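About Givholm Study Skills

Givholm is a small tutoring and study skills center in Candurthorpe. We work with students in grades 6 through 12, and with first-year college students who are having trouble with the workload. We do not teach a school subject as such. We teach planning, note-taking, reading for a test, and how to get a long assignment finished by the date it is due.

The center opened with one room and 10 students. Most of them came because a school counselor had told their parents they were bright but did not turn work in. That is still the most common reason families call us.

What we do

A new student starts with an intake meeting, which takes about an hour. We go through the last grading period, the school's online portal, and whatever planner or app the student has been using, if any. Parents are welcome for the first part of the meeting. For the second part we ask to talk with the student alone.

After that, students come once or twice a week. A regular session has a short check of what was planned last time, a block of work on real assignments, and a few minutes to write the plan for the coming days. Students bring their own schoolwork. We do not hand out extra worksheets. 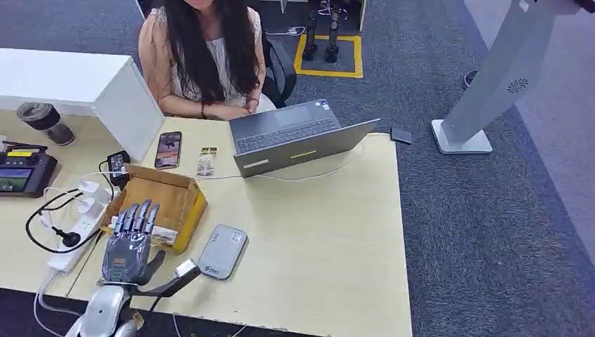

Jin-sol Ahn wrote to us after her first semester with the center that the written plan was the part she did not want to do and the only part she still does. She also asked that we start sessions on time, as the late afternoon group often ran over into hers. We moved the groups further apart after that letter.

Groups are kept to 3 students. In larger groups the quieter students tended to sit and wait, and we would find out at the end of the session that they had been stuck on the first question. Individual sessions are also available and cost more. The current rates are on the Fees page.

How we plan a week

We use a planning method called Istareo. It was put together by our own tutors and has been changed many times. The student lists everything that is due, guesses how long each item will take, and puts each one in a place on the calendar. At the next session the guess is compared with the real time. Most students guess far too low for writing and too high for math. After a month or so the guesses get closer, and the calendar starts to be of some use.

Istareo can be done on paper or on a computer. We have no preference. Students who lose paper should use a computer, and students who open six other tabs should use paper. Blank planning sheets can be picked up at the front desk or printed from the Forms page.

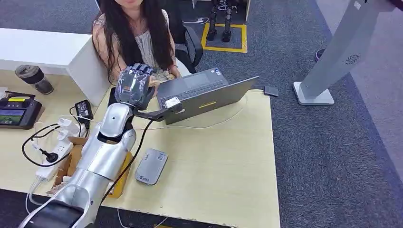
Where to find us

Our main rooms are on the second floor of the Pärn building in Candurthorpe. The entrance is on the side street, past the bicycle racks, and the elevator is to the left of the mailboxes. Parking behind the building is free after the shops close. Before that, please use the public lot across the road.

We also run online sessions for families who live too far away to drive. Online students get the same tutor each week and the same planning sheets. They need a quiet place to sit and a working microphone.

Our tutors

There are 17 tutors on the current schedule, most of them part time. All of them have classroom or tutoring experience before they come to us, and all of them pass a background check. New tutors sit in on sessions for 2 weeks before they take a group of their own.

We try to keep a student with the same tutor for the full school year. If the match is not working, tell the office and we will change it. You do not have to give a reason, and there is no fee for switching.

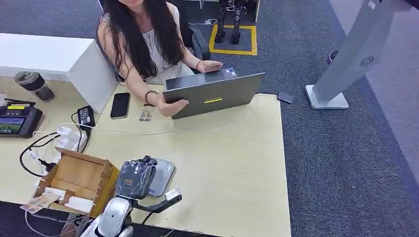 Tutors write a short note after every session, and parents can ask to read these notes at any time. Each note says what was planned, what got done, and what is due next. It does not include grades unless the student has shown them to us. We do not contact a school or a teacher without written permission from the family.

What we do not do

We do not write papers or complete homework for students. We do not diagnose learning or attention problems. If a tutor thinks an evaluation could help, we will say so and suggest that the family talk to the school or a doctor. We do not promise a grade or a test score.

Enrollment

Students can start at any point in the year if there is an open place. The busiest time is March, when many families call before final projects are assigned, and there is usually a waiting list for after-school hours. Morning and online places are easier to get. To ask about openings, call the office or use the form on the Contact page. Please include the student's grade, the school, and the hours that would work for you.

Page last updated 10 November 2022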